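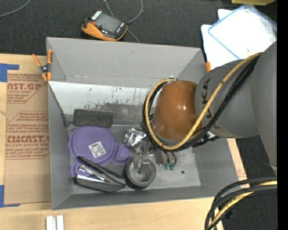

A robot arm reaches into a grey bin on a wooden tabletop.

ORNBRIDGE TO HOST SKERHOLM OPEN TABLETOP WEEKEND
August 30, 2022

Sallstead Games, the organiser of board and card game events, has confirmed that the Skerholm Open will move to the Ornbridge Exchange Hall for its next edition. Tickets are on sale now from the Sallstead website and from the box office at the hall.

The Skerholm Open is a two-day event for players of Skerholm, the trading and exploration board game designed by Reda Naciri. Last year's Open drew 413 players and filled its venue on both days. The Exchange Hall has room for 780, and the extra space will be used for open play, a larger trade area and a room set aside for families with younger children.

The main tournament will be played over nine rounds. The top 16 players after the final round on the first day go through to the knockout stage, which starts at 10am the next morning. Players who do not qualify may enter any of the side events at no further cost. These include a pairs competition, a beginners' league and a painting contest for home-made ship pieces.

"We had to turn people away at the door last year and we did not enjoy doing it," said Houda Bouzid, events manager at Sallstead. "The hall in Ornbridge is bigger, it is next to the railway station and it has proper lighting over the tables. Players have asked us for all of those."

The weekend will also see the first public play of Skerholm: Winter Harbours, an expansion that adds ice, a new set of cargo cards and rules for a fifth player. Copies will be on sale at the Alaoui Books and Games stand, with a limit of two per person. The expansion will reach other shops in the following month.

Naciri will run teaching tables on both mornings and will take questions on the main stage after lunch on the first day. He said: "The fifth player rules took the longest. I would like to watch people who have never seen them sit down and try to break them."

Head judge Rania Slaoui has updated the tournament rules. The time limit per game goes up by five minutes, and players may now use card sleeves of any plain colour. Sleeves with printed pictures on the back are still not allowed in the main tournament. The full rules can be downloaded from the Sallstead website, and printed copies will be kept at the judges' desk.

The hall has step-free access from the station side. Players who need a fixed table for the weekend should say so when booking. Under-16s must come with an adult, who will need a visitor ticket. Hot food will be served in the side hall until 8pm, and tables may be booked for evening play until 11pm.

Entry to the main tournament closes when all places are taken. Visitor tickets will also be sold on the door.

Press contact: Lahcen Metwally, Sallstead Games press office. Press passes and review copies of Winter Harbours are available on request.

ENDS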